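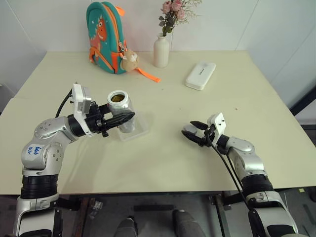
An open can with a golden-yellow inside.

Why Don't Cans Rust Away?
2021-08-19
By Homa Rahimi

Have you ever left a nail out in the rain? I have, and it went all orange and crumbly. That's rust! Rust is what happens when iron, water and air get together.

Lots of food cans are made of steel, and steel is mostly iron. So why isn't your soup orange? (Well, unless it's tomato.) Many cans have a super thin coat on the inside, a bit like paint. It keeps the food from touching the metal. Sometimes it's clear and sometimes it's gold or white.

Drink cans are usually aluminum, and aluminum can't rust at all! But sour drinks can still eat into it, so those cans get a coat too.

Next time a grown-up opens a can, peek in and see what color you get. Mine was white!

More from Starnomow Kids
Why does bread go stale?
How soap works, by Darcy Kennedy

Contact us | © Starnomow | Back to top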